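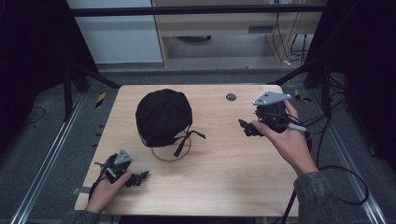 Dá para ensinar um braço robótico a arrumar um boné sem escrever o movimento linha por linha? Dá, com demonstrações: alguém faz a tarefa com garras nas mãos, os sensores registram tudo e o braço aprende a partir desses registros.

Oficina > Entrevistas > Robótica em casa

Quem montou a bancada do projeto Jeltis, na oficina compartilhada Cabrera, fala dela com um brilho nos olhos que contagia. "Começou com um par de garras e muita teimosia", conta. Na primeira versão os dedos escorregavam em qualquer tecido -- foram 3 redesenhos até a pinça fechar direito.

E por que um boné? "Porque é molenga, tem aba dura, tem tira atrás! Um cubo qualquer máquina pega. O boné muda de forma quando você encosta nele, e aí a coisa fica divertida."

O arquivo já soma 1254 demonstrações, gravadas quase sempre depois das sete da noite, quando a oficina esvazia. Cada sessão rende umas 31, e depois disso o pulso reclama. "Os cabos são o meu inimigo. Já refiz a passagem deles duas vezes e ainda vou refazer."

O braço, batizado de Vultonent, continua desmontado em casa, à espera de um redutor novo. A estreia ficou para julho. "Quero ver ele errar logo", diz, rindo -- "é errando que eu descubro o que faltou gravar!"

Leia também
Stamamberg: uma fresadora feita na garagem
Como escolher motores para o primeiro braço
Perfis de alumínio: cortar em casa ou encomendar?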